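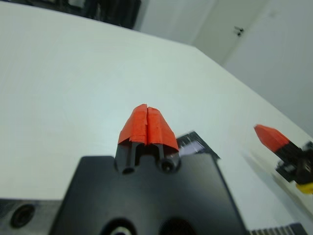

The Demo Unit

The rep from Clarkero left at four and said the kit was ours for 30 days. If we kept it, the invoice would come. If we didn't, we were supposed to put everything back in the foam and call the number on the lid.

I was the one who would write the review. Penner Repair had four people then, and I was the one who could spell. We fixed handheld scanners for warehouses, mostly the same two models, and the owner wanted to know if a pair of arms could do the part of the job that made everyone's wrists hurt. You take the battery pack out of the scanner, you turn it over, you set it on the test contacts, you wait, you put it in the good bin or the bad bin. On a heavy day we did 200 of them.

I wrote the first entry that evening.

"Setup took most of the afternoon. Instructions are clear up to page nine. Page ten refers to a cable that is a different color from the one supplied."

The arms were called the Clekar pair. You taught them by holding them. You took hold of the handles, did the job yourself a few times, and the arms were supposed to pick it up from there. The brochure said a new task could be learned over lunch. I ate lunch and it could pick up a pack and put it down in the same place. I wrote that down too.

On the second morning the left arm dropped everything. The packs have a slick case and the fingers were bare plastic. I called the number on the lid and got a woman who had plainly answered this before.

"Do you have any tape?" she said.

"What kind?"

"Anything with a bit of grab. Bright is good. It helps the cameras find the tips."

I asked if that was the official fix.

"It's what the rest of us do," she said.

There was a roll of orange in the shipping drawer. I wrapped all the fingers. I'm not neat with tape and the first two came out creased, and by the end of the week they had started to tear where the edges overlapped. The arms stopped dropping things. In the review I put, "Gripping surface is inadequate as shipped. Allow for tape."

The owner came in every day at ten and stood by the white table with his coffee. He never touched the handles. He watched one arm hold and the other arm reach, and after a while he would say "Huh" and go back up front.

By the second week I had a number for him. Out of 200 packs the Clekar pair had sorted 127 without help. The others it had turned the wrong way, or missed, or held over the table without letting go until I pressed the button. I thought the number was bad. He asked how long it had taken and I told him all night.

"But you weren't here," he said.

"No. I came in at six and did the rest."

"So you did 73."

"Yes."

"How are your wrists?"

I had to think about it. They were all right. I hadn't noticed them since the weekend, and I used to notice them while brushing my teeth.

I didn't put that in the review. There was a form from the trade group, with boxes, and there was no box for it. There was a box for noise, and I wrote "low." There was a box for footprint, and I went and got the tape measure.

What I did with the extra hours was open the bad bin. We had always sent the bad packs to Norkurley, where a recycler took them by the pallet. Nobody had time to look at them. I started looking. A lot of them had one dirty contact and nothing else wrong. I cleaned them with a swab and ran them again and they passed. I kept a shoebox of the ones that passed, and when it was full I carried it up front and set it on the counter.

"What's this?" the owner said.

"Good ones."

He picked up a pack and read the label, then another. He used to do this job himself, at the same table, before he hired anyone. He asked how many years we had been throwing these out. I said I'd been there six and could only speak for those.

He took the shoebox into his office and closed the door.

On the last day of the trial the rep called to ask how we were getting on. I told him about the cable and page ten. I told him about the tape and he laughed and said he'd heard. He asked if he should send someone for the kit or send the invoice, and I said I would have to go and ask.

The owner was in the back. It was past five and the others had gone home. He had put his coffee down somewhere and he was standing between the arms with a hand on each handle, moving a battery pack toward the contacts very slowly. He missed. He backed up and tried again.

"You're gripping too hard," I said.

"I know how to do it," he said. "I did it for eleven years."

"I know. But it copies the gripping."

He loosened his hands. The orange tips closed on the pack and the pack went over and came down on the contacts. The light turned green. He stood there without letting go of the handles.

I still had the rep on the phone. I told him to send the invoice, and to send a new page ten along with it.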